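Workshop tips for the Zirkell robot club: picking small things in the simulator

Last updated: April 1, 2019

Our students prepare for the Momen competition on the simulator first, and only after that they get time with the real arm. These tips are from my notes since November.

Save your file before every run. Write the grip width on paper also, with the date. Start with the slow speed, even if you are sure.

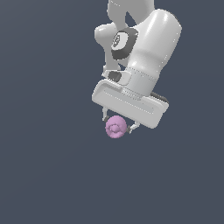
Change one number at a time. One team changed speed and height together, and then they needed 14 runs to find which one was wrong.

Keep the background plain while you test. You can add the table and the bins later. 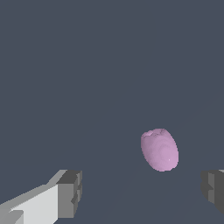

For lining up, use a close view from the side of the fingers. A small error in height is easy to miss from far away. With the pink piece sitting above the level of the fingertips and nearer to the right one, you know both what to correct and in which direction. Correct the height first, then the side.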